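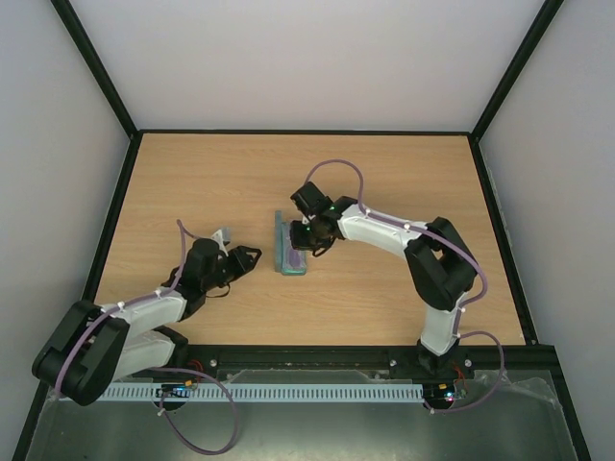
*Cell 2, both arms mounted on the front rail, bin on the table.*

# Two-arm cell: bench inspection, robotics club

Date: January 19, 2019
Inspected by: Yulan Li
Second check: Shuk-fan Chu
Project: Kuvetti (sorting small parts from a bin)
Last full inspection: December

Marks used: **OK** = passes, no work needed. **FIX** = passes, but has to be put right before the next full inspection. **STOP** = no powered motion until cleared. **N/A** = not checked or doesn't apply.

Items 1 to 9 are done with arm power off at the wall strip. Items 10 to 19 need power and two people, one of them on the stop button the whole time.

## A. Power off

**1. Table fixed to frame, no rocking.** OK
Pushed at all corners. The foot that was shimmed in December has been replaced and the shim is gone.

**2. Table surface clean and clear.** OK
Only the teal bin is allowed on the wood during a run. Tools, phones and drinks go on the side cart. Sanding dust from the other bench had gotten into the grain along the back, so wipe with a dry cloth before each session.

**3. Side walls and back wall secure.** OK
Left wall had one loose clip at the bottom. Pushed back in, holds fine. Do not tape notes or target cards to the back wall. The vision group wants it plain.

**4. Front mounting rail tight.** OK
Screws on the black rail checked with the torque driver. None moved. Paint marks still to be added so the next person can see at a glance if one has turned.

**5. Arm bases tight on rail.** FIX
Right base is fine. Left base took a quarter turn on one bolt. Shuk-fan rechecked after the powered tests and it had not moved again. Check it before each session until the next full inspection, and write the result in the log even if nothing has changed.

**6. Link shells and joint covers.** OK
Hairline mark on the underside of one white shell on the left arm. Same length as in December. Measured 19 mm. If it passes 20 mm, mark this item STOP and pull the shell.

**7. Gripper jaws and pads.** FIX
Left gripper pads worn on the inside edge. Spare pads are in the Ilerix drawer, second from the top. Right gripper pads were changed in December and are good.

**8. Cables along the arms.** FIX
Purple cables run back from the grippers and are held to the links with white clips. All clips present. The slack at the wrist is needed for rotation, so do not pull it tight. The left cable also has a long loop hanging down past the front edge, and that one is too long. Shorten it or tie it back so it can't catch a sleeve or a chair. The right cable loops out over the front near its base and needs the same treatment, though it hangs on the side where people rarely stand.

**9. Cable duct and circuit boards.** FIX
Slots in the white duct are free of broken fingers. No wires pinched. The small boards at either end of the duct have no covers. A dropped screw could short one. Printed covers are on the job list (Wan is the file name on the shared drive). Until they are on, no loose hardware may be handled over the front edge while the power is on.

## B. Power on

**10. Stop button cuts both arms.** OK
Tested from rest and during slow motion. Both arms lost drive each time. Someone should be ready for the arms to sag when drive is cut, so keep them low over the table for this test.

**11. Stop button within reach of the operator's chair.** OK
Moved to the left of the keyboard. It had been behind the monitor, and two people said they had to lean for it.

**12. Indicator lights come on at startup.** OK
Both gripper lights went green after startup. If a light stays off, restart once. If it is still off after that, tag the arm and tell Yulan.

**13. Homing, one arm at a time.** OK
Left first, then right. Do not home both together. The elbows swing wide on the way, and the left one sits out past the table edge in some positions. Stand back from the front left corner.

**14. Joint limits in software.** OK
Wrist limit set at 180 degrees on both arms. The config had been edited by hand, and the old value was left in as a comment. Delete the comment. Someone will copy the wrong line.

**15. Speed cap for student sessions.** OK
Cap confirmed in the Zirus launcher and locked with the mentor password.

**16. Reach test over the bin.** OK
Right arm over the bin with the gripper down, left arm held to the left of it with jaws open. Clearance between the two grippers is good in this position. Run this pose first at every session.

**17. Crossing test.** STOP (two-arm handoff only)
With the handoff script, the grippers came closer together at the middle of the table than the plan allows. No contact. The script waits 500 ms between the two moves and the right arm had not finished backing out. The handoff script is not to be run on the arms until the wait is replaced with a check on the right arm's position. Simulation is fine. Single-arm picking is not affected.

**18. Front sheet in place.** FIX
The clear sheet along the front strip is scuffed but whole. It is hard to read the board lights through it at some angles. Replace when the new stock comes in.

**19. Log file written and saved.** OK

## Comments

Yulan: Sessions can go ahead with single-arm work. I have put a tag on the operator's monitor about item 17. Please leave it there until Shuk-fan or I take it down. Cables (item 8) should be the first job at the next build session. It needs a few ties and one person.

Shuk-fan: Agree on 17. I went through the handoff code afterward and the same fixed wait appears in the return move, so both places need changing. For item 5, I would like the bolt taken out and checked for thread damage when the pads are changed, as the arm will be powered down for that anyway.

Yulan: Fine with that. Pads and bolt together. I will also add a line to this sheet for the safety glasses box, which was empty when we started. Glasses were in the paint cabinet and have been moved back.

Cleared for use: single-arm only
Signed: Y. Li, S. Chu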